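Fekthorpe Home Help
Cleaning & Pets > Litter and odor

Scooping into a lined can: liner slips, grit ends up on the table

Posted by unuline_owner, 4/27/20

I scoop into a small round can with a domed flip lid, Unuline brand, next to the litter box. Two problems. The bag slides down into the can after a few days of use, and I lose a fair amount of gray grit between the box and the can. I use clumping clay. The can is not full when the bag slips. It happens with the bag less than half loaded. Would a different bag fix this, or is it the layout? The box and can are both on a work table at waist height, because I can't bend down to the floor for long.

2 replies

gritcheck

Two separate faults.

Liner. Most small cans have no retaining ring, so the bag is held only by friction at the rim. Fold more than 5 inches of bag over the outside. Push the bottom of the bag down until it rests on the floor of the can, then let out the trapped air by running a finger between liner and wall. If the bag hangs short of the bottom, the full weight of the clumps pulls on the rim and the fold creeps inward. Clay is heavy for its volume, so half a bag is enough to do it. If it still moves, take up the slack and tie a small knot in the bag on the outside, below the rim. A wide elastic band works too, but it has to come off at every change.

Bag thickness matters less than bag width. A bag much wider than the can bunches up and catches the scoop.

Grit. This depends on distance and on how long you shake. Hold the scoop low over the box and shake side to side until nothing falls through the slots. Then carry it level to the can. Tipping the handle up on the way is what drops the last grains. Put the can hard against the box, with the lid hinge on the far side so the open lid is out of your path. Mine are set up that way, and the scoop travels a couple of inches at most.

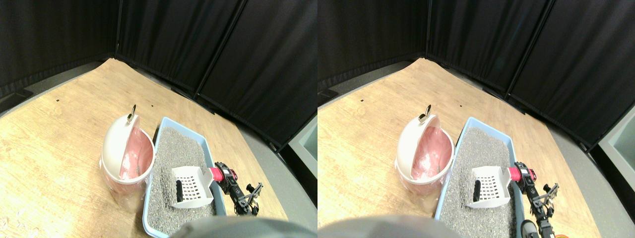
Can open, liner over the rim, scoop resting on the litter with a clump in it.

Leave the lid up for the whole job. Opening it between scoops with a loaded scoop in the other hand costs you more grit than anything else.

Check the scoop as well. If the slots are too narrow for your litter, the loose grains stay in and go to the can with the clump. A bag of litter lasts noticeably longer with the right slot size.

virirside_renter

I just buy the bigger bags and change them every 2 days. Voicu makes a scented one, pack of 200. Never had one slip, but my can is square so maybe that is different. For the grit I put an old placemat under everything and shake it out after.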